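医療ロボット工学特論 配布資料 第3回
縫合実習設備の調達計画と予算の立て方

担当 デチャー・ノイパン(Decha Noiphan)
資料作成協力 ポンサック・テプスリヤ(Pongsak Thepsuriya)

今回は、手術支援ロボットによる縫合の練習と記録を行う実習室を新しく整える場合に、何を、どの順で、どのくらい見積もるかを扱う。機構学の回ではないので、鉗子の自由度やワイヤ駆動の話は前回の資料を見ること。計算には電卓があれば足りる。

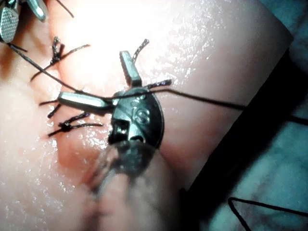
縫合作業中の器具先端と組織面

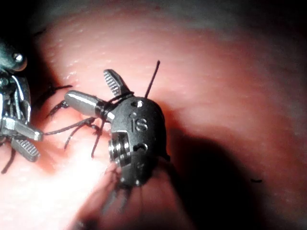 1. 対象とする設備の範囲

この資料でいう「設備」には、ロボット本体のほかに、器具、縫合糸、練習用パッド、カメラ、記録用計算機、保管棚、据付工事、保守契約を含める。学内の予算書では本体だけが「備品」に入り、残りは「消耗品」「役務」「工事」に分かれる。費目が分かれると担当係も締切も別になるため、計画の段階では一枚の表にまとめておき、申請の直前に分ける。

例として、サンカワット(Sangkhawat)実習棟の一室に二本腕の装置を一式入れる計画を使う。候補はドゥケッティ(Duketti)とジレロ(Zillero)の二社とする。金額は講義用に丸めてあり、単位はすべて万円、税抜である。

2. 要求仕様を先に書く

見積依頼の前に、作業の側から仕様を書く。カタログの項目を写すと、どの会社の製品でも満たす仕様か、一社しか満たさない仕様のどちらかになりやすい。縫合実習であれば、少なくとも次の項目を文章で書けるようにする。

針と糸を扱う器具の種類と、左右の腕での組み合わせ
器具先端を近くから見る視点が必要かどうか
反射の強い面を撮影したときに糸が見分けられること
練習用パッドの固定方法と交換にかかる時間
両腕の動作と映像を同じ時刻で記録できること
利用者が一人で準備と片付けを終えられること

三番目は見落としが多い。つやのある組織面では照明が白く飛び、細い糸の一部が映像で追えなくなることがある。照明とカメラは別々の業者から買える品目だが、評価は組み合わせて行う。納入前の立会試験に、糸の視認の項目を入れておくとよい。

3. 初期費用

計画例の初期費用は次のとおり。

本体および制御装置 1,650
器具一式(左右、予備を含む) 318
カメラおよび照明 150
記録用計算機と保存装置 120
据付、電源工事、床の補強 130
搬入、初期教育 50
合計 2,418

本体の占める割合は七割に届かない。本体価格だけで予算枠を取ると、残りの768万円が宙に浮くことになる。過去の受講者の演習でも、据付工事と初期教育を落とした案がいちばん多かった。

器具一式の318万円には注意がいる。この中には使用回数に上限のある品目が含まれるので、初年度は備品の扱いでも、次年度以降の買い足しは消耗品になる。費目の扱いは経理係に文書で確認し、回答を計画書の後ろに綴じておく。

4. 年間の運用費

運用費は、年に何回使うかが決まらないと計算できない。計画例では年間400回の縫合実習を想定する。ここでの1回とは、利用者一人がパッドに対して行うひとまとまりの練習を指す。

器具の更新 160
縫合糸 24
練習用パッド 40
保守契約 145
記録媒体、清掃用品など 11
合計 380

1回あたりにすると9,500円になる。ただし保守契約は回数にかかわらず発生する。保守を除いた235万円がすべて回数に比例するとみなせば、1回あたりの変動費は5,875円である。利用回数が半分になったとき、年間の運用費は380万円の半分にはならず、262万5千円となる。この計算は演習1で使う。

縫合糸は、実際の手術用と同等のものを使うか、練習用で足りるかで単価が大きく変わる。入門段階は練習用、評価と記録の段階は手術用と同等のもの、と分けて積算するのがふつうである。パッドについては、同じ面を何回まで縫ってよいかを先に決める。縫い目が残った面を使い続けると、練習の条件が人によって変わってしまう。

5. 器具の寿命と予備

器具は先端の摩耗よりも、使用回数の上限で交換時期が来ることが多い。上限を迎えた器具が同じ週に集中すると、実習が止まる。これを避けるため、左右の器具の使用開始時期をずらし、台帳で残り回数を管理する。

台帳の最低限の項目は、器具の番号、種類、使用開始月、累積回数、先端の状態、点検者の六つとする。状態の欄には「良」「否」だけを書かず、把持面の溝の摩耗、開閉の引っかかり、関節部への糸の巻き付きの有無などを短い言葉で残す。次に発注する人は、この欄を見て数量を決める。

予備の数は、納期の間に使い切る数に一組を足したものを目安とする。納期は通常時とそれ以外で分けて聞くこと。輸入品の場合、年度末の発注では通常より30日ほど延びる例がある。

6. 二社の見積の比べ方

見積書の様式は会社ごとに違い、そのままでは比べられない。次の順でそろえる。

一、範囲をそろえる。ドゥケッティの見積には初期教育が含まれ、ジレロの見積には含まれない。含まれない側に別途の金額を足す。
二、期間をそろえる。保守の無償期間が一方だけ長い場合は、5年分の総額に直す。
三、器具の使用上限をそろえる。一本の価格を上限回数で割り、1回あたりの価格で比べる。
四、撤去費を加える。忘れやすいが、更新時には必ず必要になる。

計画例を5年で見ると、初期費用2,418に運用費380の5年分、1,900を足して4,318となる。無償保守の期間はここでは考えていない。初期費用が200高くても、年間の運用費が50低ければ、5年の総額では逆転する。

値引きは総額に対してまとめて示されることがある。品目ごとの配分を書面でもらわないと、費目を分けたときに合計が合わなくなる。

7. 日程

9か月の計画を標準とする。最初の2か月で要求仕様、次の1か月で見積、続く2か月で審査と契約、残りを製作、納入、立会試験にあてる。前期のうちに契約を済ませるなら、6月には見積がそろっていなければならない。電源工事は建物側の停電日程に左右されるので、施設係への連絡は仕様書を書き始めた時点で済ませる。

立会試験は半日では終わらない。ウルナル(Urnar)の記録ソフトを使う場合は、両腕の動作記録と映像の時刻合わせだけで午前いっぱいかかると見ておく。

8. 演習

演習1 年間の利用が400回から200回に減った場合の、1回あたりの運用費を求めよ。保守契約は固定費とする。

演習2 器具の更新費が2割上がったとき、5年の総額はいくらになるか。更新費の上昇は初年度から適用する。

演習3 第2節の要求仕様から一項目を選び、立会試験の手順と合否の基準をA4一枚で書け。測定に使う道具も挙げること。

提出は次回の講義開始時。演習3は手書きでもよい。見積依頼書のひな形は実習棟の事務室で受け取れる。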